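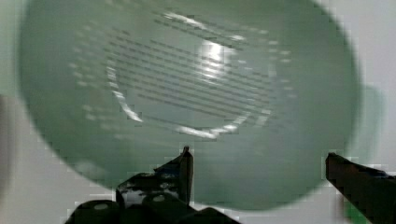
Stelberg Pointed Finger Kit, Second Version: Setup and Maintenance Review

Updated July 11, 2026

The Stelberg kit replaces the stock fingers on a small two-finger electric gripper. It costs 140 dollars from Villanueva and contains one pair of black pointed fingers, a mounting block, four screws, a length of cable sleeve and a printed sheet. The wrist camera bracket is sold separately by Pladton. We ran both on a tabletop arm used for kitchen handling tasks, and logged 72 hours of motion before writing this.

We use our site cookies to remember your reading preferences. Accept | Manage settings | Sign up for the newsletter

What was tested

The first version of these fingers had a flat tip and a wide heel. It held boxes well and was poor at thin rims. The second version narrows to a point, which lets one finger go inside a bowl or colander while the other stays outside. That change was the reason for the purchase. Everything else in the kit is close to the earlier one, including the screw pattern, so an existing block can be reused if its threads are clean.

Fitting the block

Power the arm down and let the gripper settle fully open before removing the stock fingers. The block seats on two dowels. Ours was tight on one side and needed the dowel hole cleaned with a hand reamer. Do not pull the block down with the screws. It will go in crooked, and the fingers will then meet at the heel and gap at the tip.

Start all the screws by hand, then tighten in a cross pattern. The sheet gives a torque value for the finger screws and none for the block. Stelberg support answered an email on this within a day and gave the same value for both. It should be printed on the sheet.

Check closure with a strip of paper at the tip, the middle and the heel. The paper should drag evenly in all three places. On our unit the tip was slack until the left finger was loosened, pushed inward and retightened. There is enough clearance in the finger slots to do this, and also enough for the finger to shift back after a hard contact.

Camera bracket and calibration

The Pladton bracket puts the camera close to the fingers. The short distance helps with small parts and causes trouble with large ones. A wide lid or plate at grasp height takes up most of the view, and the fingers are left as two dark shapes at the lower part of the image. Any tracking that depends on seeing the table surface will drop out at that point. Take the reference image higher up and finish the approach on joint position.

Glossy items throw glare straight back at the lens. Fast wrist motion smears printed text until it is useless for recognition. Slowing the final part of the approach and shortening the exposure improved both, at the cost of a darker image. The bracket has no provision for a polarizing filter, and adding one would be a worthwhile revision.

Calibration was done in Tindbridge with the usual board. It took two passes. The first was spoiled by a bracket screw that had not been fully tightened. After any finger change, redo the tool center point even if the camera has not been touched. The pointed fingers are longer than stock, and the old value will drive them into the table.

Cable routing

The supplied sleeve is too stiff for a wrist with this much travel. We removed it and left the thin cable in an open loop between the top of the wrist and the gripper. Turn the wrist to both ends of its range by hand before fixing the loop. It should never go straight, and it should not hang low enough to catch on a handle or a bottle cap. The anchor point belongs on the wrist side. Tying the cable to the gripper body moves the bend to the connector, where it will fail first.

Grasping thin rims

The kit earns its price on this work. For an oval colander the fingers approach the long side open, one above the other, and need very little room around them. The stock fingers pushed neighboring items out of place on the same approach. Small round pieces are less certain. A toy strawberry can roll out from between the points if the grasp is off center, and a deeper grasp is needed than the stock fingers required.
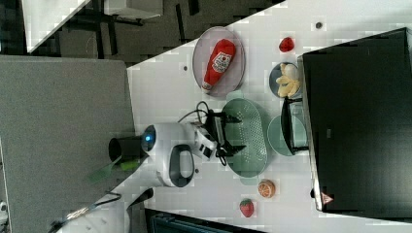
Maintenance schedule used

Before each session: wipe the fingers with a dry cloth, look at the cable loop through a full wrist turn, and repeat the paper check at the tip.

After any collision: recheck finger position and the tool center point. The slots allow movement that is hard to see and easy to measure.

Monthly: remove the fingers, clean the slots, inspect the screw threads. One of our screws had backed out by part of a turn at the end of the test. A low-strength thread compound has been applied and will be checked in August.

Faults and complaints

The black surface reflects as a speckled pattern under direct overhead light, and our finger-segmentation mask needed retuning. A matte finish would help. The printed sheet shows the first version in one of its drawings. Spare fingers are sold only as a pair, although in our use the left one has worn faster.

Verdict

Recommended for cells that handle thin-walled kitchenware in tight layouts. Shops that mostly move boxes or bottles should keep the stock fingers. Buy the Pladton bracket only if the approach can be planned from a higher viewpoint, and discard the sleeve.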